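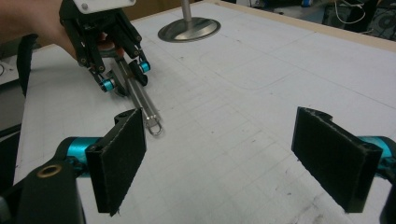

Vornex hand-held grippers, part 3: pads and joints

Home Reviews Parts Archive Contact

The pads on the Vornex are thick black blocks with a felt-like gripping face and a notched top edge. I like the face for thin metal parts. The cyan joints behind them have no play after 26 hours of handovers between two units. The brass bushing in the arm bracket still needs no oil. Replacement pads come from Cirkero and took until Monday. I would order a spare pair with the kit.

3 comments 891 shares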